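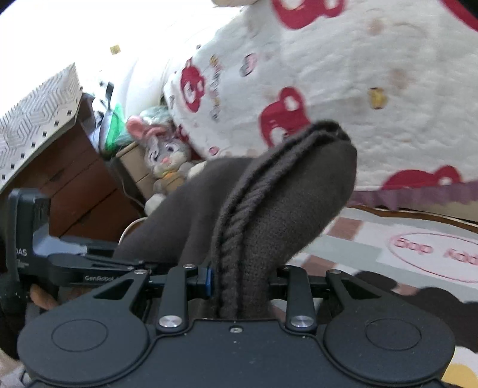
Sorting the Winter Knits
25/03/2020 | by Wanda Ziółkowski
Filed under: Home, Laundry & Closets

The heavy sweaters came out in November and are going back on the shelf this week. Cable knits get folded, never hung, because the shoulders stretch. I do them on the bed, on top of the blanket.

Gray cable knit. The braided band is thick, so I fold beside it and leave the raised part on the outside.

Tags: knitwear, folding, storage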